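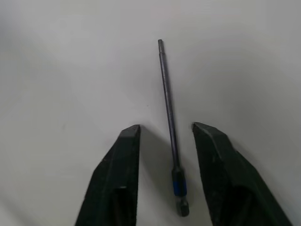

Plarkum heat-treats hex-shank tool steel at its plant outside Zerkel, and the site opened to visitors for one morning in December. Maarten De Haan led the tour of the furnace hall, starting at 6 a.m. with the change of shift.

Blanks arrive as cold-drawn bar, cut to length and turned before hardening. A full batch is 3,000 pieces. They are austenitized under vacuum, quenched in nitrogen and tempered twice – the second temper takes longer than the first and sets the final toughness.

Jeanine Postma runs the test room. She pulls 93 pieces from each batch for hardness readings and twists a smaller set to failure on a torsion bench. Two fracture surfaces were under the microscope, one ductile, one brittle.

The plating line was down for a bath change, so that part of the route was skipped. Parking is at the Rengifo gate; safety shoes are required and are not lent out.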